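# Mando, o aspirador de mão que eu não queria comprar

Comprei com o meu próprio dinheiro, já vou avisando, porque sempre aparece alguém perguntando.
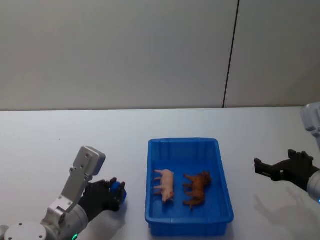

*Nerville, 18 de novembro de 2018*

Eu tinha jurado que não compraria mais nenhum eletrodoméstico pequeno este ano. O armário debaixo da pia já é um cemitério (a máquina de waffle, coitada, foi usada em um aniversário e depois nunca mais) e o meu marido olha para qualquer caixa que chega pelo correio com aquela cara. Mas temos uma criança de quatro anos, um tapete claro que foi ideia minha e um cachorro que solta pelo o ano inteiro, então em outubro eu desisti de ser forte e encomendei o Mando.

Para quem não conhece, é um aspirador de mão sem fio, daqueles que ficam pendurados na parede numa base de carga. Paguei 448 reais na Baranauskienė, com frete incluído, e veio bem embalado, sem aquele isopor que se desfaz todo pela sala. Na caixa vêm o aspirador, a base, 2 filtros, um bico fino para cantos e uma escovinha redonda. O manual tem umas letras minúsculas e uma tradução sofrida: levei um tempinho para entender que "copo de sujidade" era o reservatório!

A montagem foi tranquila. A base vai na parede com parafusos que vêm junto, mas as buchas não vêm, e isso me irritou um pouco porque era domingo à noite e eu não tinha nenhuma em casa. Ele passou os primeiros dias deitado em cima da geladeira, carregando de qualquer jeito. Funciona assim também, só que fica feio e o cachorro não gosta da luzinha piscando.

## Como ele se sai na vida real

Migalha de pão, areia do parquinho, arroz cru, terra de vaso: tudo isso ele engole na primeira passada. Eu virei aquela pessoa que aspira a mesa do café da manhã antes de tirar as xícaras. Nos cantos do sofá o bico fino é uma maravilha, e encontrei lá dentro um brinco que eu dava por perdido desde o Natal passado (ainda procuro o par).

Já com pelo de cachorro a história muda. No piso liso ele vai bem, no tapete ele pega a metade e o resto fica ali, agarrado. A escovinha ajuda, mas os pelos se enrolam nela e aí é preciso parar, puxar tudo com os dedos e recomeçar. Na escada, que é acarpetada, acabei voltando para o aspirador grande, aquele trambolho que a minha sogra me deu e que pesa feito uma bigorna. Se o seu problema principal é pelo em tecido, pense bem antes.

O carro eu limpei inteiro com ele, menos o porta-malas, porque a bateria acabou no meio. No modo normal ela aguenta o suficiente para a cozinha e a sala. No turbo, esquece. Você liga, fica feliz, passa no banco da frente e ele já começa a piscar vermelho. A carga completa demora bastante, eu deixo a noite toda e pronto.

Barulho: mais do que eu esperava, é um zumbido agudo. O cachorro sai da sala e o menino tapa os ouvidos e ri. Não usaria com bebê dormindo no quarto ao lado.

## Esvaziar e lavar

Aqui eu tenho uma reclamação de verdade. O reservatório abre apertando um botão embaixo, a tampinha pula e o pó cai, em teoria, dentro do lixo. Na prática uma parte cai no lixo e outra no seu chinelo. Peguei o jeito de abrir com o saco bem encostado, quase abraçando o aspirador, e melhorou muito.

O filtro é lavável. Passo na torneira, bato um pouco e deixo secando na janela até o dia seguinte. Como vieram 2, vou alternando, e acho isso um carinho do fabricante, porque no aspirador de mão que tive antes, um Dreris, era um filtro só e a gente ficava um dia inteiro sem poder usar. O Dreris, aliás, era mais silencioso e mais leve, mas o plástico da trava quebrou antes de completar um ano e nunca achei a peça. A trava do Mando parece mais firme. Vamos ver.

## A loja

Tive uma dúvida sobre a garantia e escrevi para o atendimento. Quem me respondeu foi o Priit Krūmiņa, muito educado, e explicou que a bateria tem cobertura separada e que preciso guardar a nota. Perguntei também sobre as buchas e ele me mandou o tamanho certo. Ponto para eles. O filtro de reposição custa 50 reais, e achei salgado para um pedacinho de espuma com uma moldura de plástico, mas pelo menos existe para vender.

## Compraria de novo?

Compraria, sim, com o tapete na consciência. Para cozinha, mesa, sofá e carro pequeno eu gostei demais, uso todo dia e o aspirador grande agora só sai do armário no fim de semana. Para casa com muito carpete e bicho peludo, eu procuraria um modelo com escova motorizada, mesmo pagando mais.

Dou quatro estrelas de cinco. Tirei uma pela bateria no turbo e pela sujeira na hora de esvaziar (e as buchas, gente, custava colocar umas buchas?).

Se alguém aí já testou a escova grande, que é vendida à parte, me conta nos comentários se ela dá conta de pelo em carpete. Estou namorando essa escova faz uma semana e ainda não tive coragem de falar disso em casa.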